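Week 7 - Reading survey claims with a cold eye

Reading for Thursday: the Plimindale sleep survey, first half only. Skip the foreword, it was written by the people selling the mattresses.

Last week we left off at sample size. Students like big samples, and so do press offices. The Plimindale survey had 3058 replies and the summary mentions this four times. It mentions once, in a footnote, that every reply came from people who had signed up for a newsletter on bad sleep. A big sample of the wrong people is still the wrong people.

Compare the Ivberg study. It had 502 names drawn from the town register, of whom 158 answered. Smaller, duller, and I trust it a little more - but only a little. Ask who the other 344 were. Night workers? People who sleep fine and saw no reason to write back? The authors say the missing replies "should not affect the findings." They give no grounds for this.

Terms to know: sampling frame, nonresponse, self-selection, leading question.

On leading questions, look at item 12 in the handout: "How often does poor sleep ruin your day?" There is no box for "never."

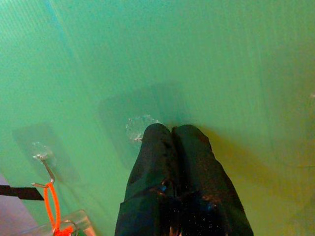 Weighting is the usual repair. You count some replies more heavily so that the sample matches the town by age and sex. Fine as far as it goes, but it can't fix a difference you never measured. Baumgartner's chapter is far too cheerful on this point. Read it anyway, then write one page on what weighting would and would not do for Ivberg.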